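From: Ankica Georgiev
To: Wilport Kitchens list
Date: 13 September 2018
Subject: Re: [wilport-kitchens] Column in the way, what would you do?

Agudelo wrote:
> We measured again and the post really is holding up the second floor.
> The contractor says moving it means a steel beam, and the beam means
> a permit. My brother-in-law says box it in and call it a feature.
> Has anyone on the list lived with one of these? Does it drive you
> nuts, or do you stop seeing it?

I have lived with mine since we bought the place on Tritia Street, and I can report that you stop seeing it right up until you walk into it with a tray of lasagna.

Your brother-in-law is half right. Box it in, sure, but keep the box thin. Our previous owners added so much trim that the post grew 2 inches on every side, and the fridge door has never opened all the way since. I know people who have had babies with less planning than it takes to get our crisper drawer out.

Before you sign anything for the beam, get the permit fee in writing. Mine was quoted at $230 and came back as $303, the extra being for a "structural review" that took place, as far as I could tell, in somebody's truck. 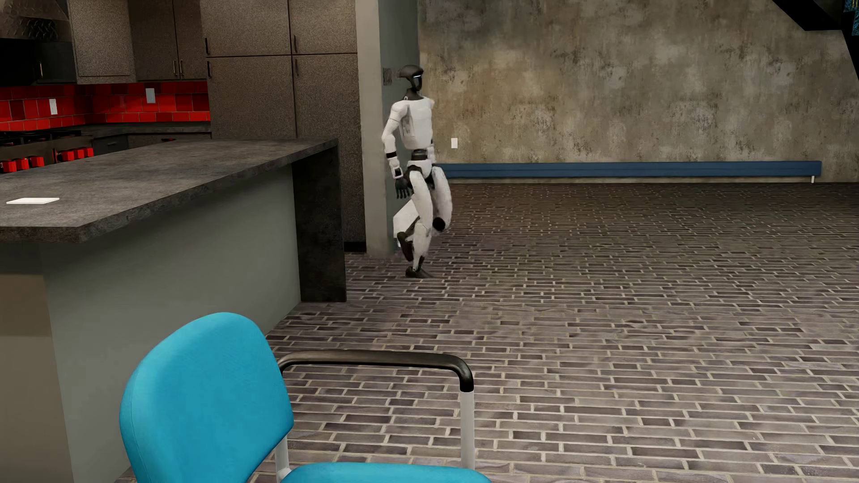

Column at the far end of the kitchen, computer rendering.

If you keep the post, put an outlet on it. I paid $100 for that in January and it is the only part of the whole job I would do again tomorrow. The toaster lives there now, and the counter is free for mail, which was of course the plan all along.

Skip the wraparound shelf. Everyone suggests the shelf. Ours held one jar of lentils and a candle, and dusting it took longer than dusting the stairs.

For paint, I used the Gurkum eggshell, same color as the wall. It wipes clean. Ask me about the lasagna.

Ankica

--
To leave this list, send a blank message with "unsubscribe" in the subject line.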